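Presseinformation
20. April 2024

Valtari ruft Handgreifer der Baureihe Fosik zur Nachbesserung zurück
Zugentlastung am Kabel kann sich lösen, Greifbacken schließen dann verzögert

Liebe Kundinnen und Kunden, liebe Kolleginnen und Kollegen aus der Fachpresse,

wir hätten Ihnen in diesem Frühjahr lieber von etwas Erfreulicherem berichtet, und wer uns schon länger begleitet, der weiß, dass wir ungern lange um die Dinge herumreden (auch wenn unsere Pressetexte manchmal einen anderen Eindruck machen). Bei den handgeführten Greifern der Baureihe Fosik ist uns ein Fehler unterlaufen, den wir nun in Ordnung bringen möchten. Betroffen sind nach heutigem Stand 3172 Geräte, die seit September ausgeliefert wurden.

Der Fehler liegt an der Stelle, an der das Kabel in das Gehäuse führt. Wird es beim Arbeiten immer wieder in dieselbe Richtung gebogen, kann sich die Zugentlastung lockern. Das Signal setzt dann für einen Augenblick aus, und die Backen schließen später, als die bedienende Person es erwartet. In unserem Prüflabor trat das in den ungünstigsten Fällen nach nahezu 1000 Biegungen auf, und das ist für ein Gerät, das den ganzen Tag in der Hand liegt, entschieden zu wenig. Unserem Partner Bradwood, bei dem die Greifer paarweise im Einsatz sind, fiel die Verzögerung zuerst auf, und für die geduldige und sehr genaue Fehlerbeschreibung möchten wir uns von Herzen bedanken! Eine Mitarbeiterin hatte sich dort den Finger leicht gequetscht; sie ist wohlauf und arbeitet längst wieder.
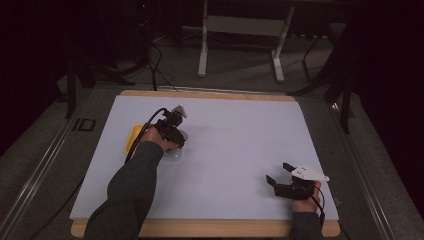
SICHERHEIT & SERVICE

Beim Arbeiten mit zwei Greifern zugleich hat jeder sein eigenes Kabel, und beide verdienen bis zur Nachbesserung etwas Aufmerksamkeit. Bitte legen Sie die Kabel in einem weiten Bogen, ziehen Sie nicht daran und halten Sie die freie Hand von den Backen fern. Reagiert ein Gerät auch nur einmal verspätet, nehmen Sie es bitte gleich außer Betrieb.

Die Nachbesserung ist für Sie selbstverständlich kostenlos. Unser Servicepartner Arriaga setzt eine neue Kabeldurchführung ein und prüft jedes Gerät, bevor es wieder auf die Reise geht. Für dringende Fälle stehen 200 Leihgeräte bereit, die wir nach Eingang der Meldungen vergeben.

„Mir tut das wirklich leid, denn wir wissen ja, wie sehr man sich an ein Werkzeug gewöhnt und wie lästig es ist, wenn man es plötzlich einschicken muss“, sagt Rosario Caputo, bei Valtari für die Produktsicherheit verantwortlich. „Die Durchführung hätten wir länger prüfen müssen, und das holen wir jetzt nach.“

Die Seriennummer finden Sie auf dem Lieferschein. Ihre Meldung nimmt der Valtari-Kundendienst unter dem Stichwort „Fosik Kabel“ entgegen, ebenso Ihr gewohnter Fachhändler.

Pressekontakt: Valtari, Abteilung Kommunikation
Abdruck honorarfrei, Belegexemplar erbeten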